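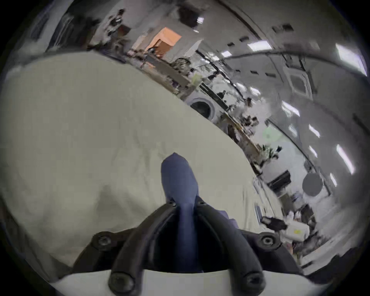 Navy fabric, bunched

Brandwood Textile Care List
Subject: Re: Color loss on cotton knits, hard water
Section: home laundering

An earlier message on this thread said:

> I have been washing dark cotton knits in an Oda front loader on the
> 30 C program with Wetari liquid. After 13 washes the navy pieces are
> visibly grayer than an unwashed one from the same order. The label
> says 100 percent cotton. The supplier (Gommont) says the dye is
> reactive and should hold. Water here is hard. Is this dye loss, or
> is something being deposited on the cloth? Would a dye fixative
> help? I have a bottle left over from a craft project.

Short answer: probably neither one alone. Graying on navy cotton has three usual causes, and they need different treatment, so test before you add anything to the wash.

1. Surface fuzz

Short fibers work loose from the yarn and stand up. They scatter light and the cloth reads as paler even if every bit of dye is still in it. Look at the cloth under a 10x loupe with a lamp held low to one side. If you see a haze of fine hairs, shave a small patch on an inside seam allowance with a fabric comb and compare it with the area next to it. A darker shaved patch points to fuzz. Turning the garments inside out and cutting the drum load by a third slows it down. Overfilling makes it worse in front loaders with a low water level, and the Oda eco program uses the lowest level of any they offer on mine.
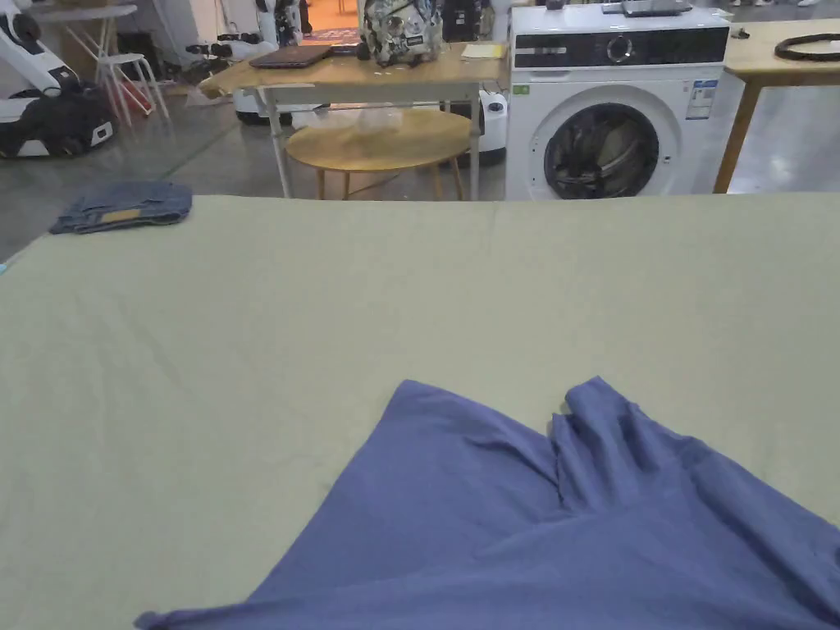 2. Mineral and detergent residue

Soak one piece for 30 minutes in warm water with plain citric acid, one level tablespoon per gallon, then rinse twice and dry it flat. Do not combine the acid with chlorine bleach. Compare it with an untreated piece in daylight, both fully dry. Wet cotton always looks darker and will mislead you. If the color comes back, the problem is deposit. Use the hard water dose printed on the detergent bottle and add an extra rinse. Underdosing in hard water leaves more behind than people expect, and liquids such as the Wetari vary a good deal in how much softening agent they contain. Check the ingredient panel for citrate or a similar builder.

3. Dye loss

Press a damp white cotton cloth against the wrong side with a warm iron for ten seconds. A clear blue mark means loose dye. Some marking on a new piece is normal for deep shades, as unfixed dye is seldom washed out completely at the mill. Marking after a dozen washes suggests the dye is breaking down, and chlorinated tap water can do that slowly to some reactive blues.
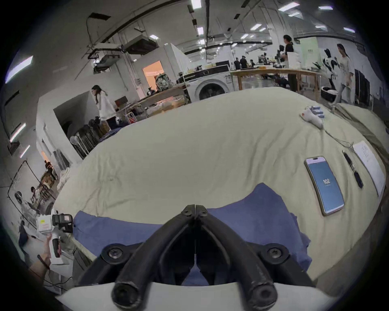

Keep one unwashed piece in a drawer as a reference and write the wash count on a tag pinned to each of the others. Memory is a poor instrument for shade. If you have a gray scale card, read it under the same lamp at the same time of day.

On the fixative: craft fixatives are mostly cationic polymers. They bind loose dye at the surface and do nothing for fuzz or deposits. On some shades they lower light fastness. I would leave the bottle shut until the iron test shows transfer.

For reference, the rub figure Gommont prints on its sheet (2000 cycles) is an abrasion result on dry cloth. It says nothing about wash fastness. Ask them for the wash fastness grade and the test temperature. They sent me both in May when I asked by email.

If you run the citric acid soak, please post the water hardness along with the result.

--
To unsubscribe, send a blank message to the list address with "leave" in the subject line.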